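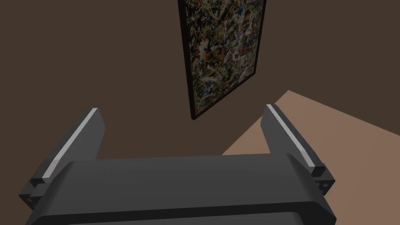
What is wrist-view domain randomization?

It's a way of training a robot arm in simulation where the room gets reshuffled every episode, so the arm learns to pay attention to the job and ignore the decor.

I first ran into the method through Slavica Shehu's write-up for the Jarnent simulator, and I've been tinkering with it ever since (my poor laptop!). The simulated camera rides right behind the gripper, so both fingers stay in view while the background keeps changing: wall color, surface tone, whatever is hanging up. I'm fond of busy abstract paintings, all drips and splatters, and a dark brown wall makes a nice change from the usual white lab.

Origins

Shehu built the first version in Prelow, with 15 wall colors and 5 paintings. Each training run used 2000 episodes, and she repeated every run 3 times with new random seeds.

Results

Arms trained in one fixed room did fine there and got lost almost everywhere else. The reshuffled ones learned more slowly but coped much better in rooms they'd never met. The Perić variant also moves the lights, and I like it a lot, though it takes forever to train.

Open questions

How wild should the backgrounds get? The Tremunmont group prefers to start plain and add clutter later. I still go back and forth on that one.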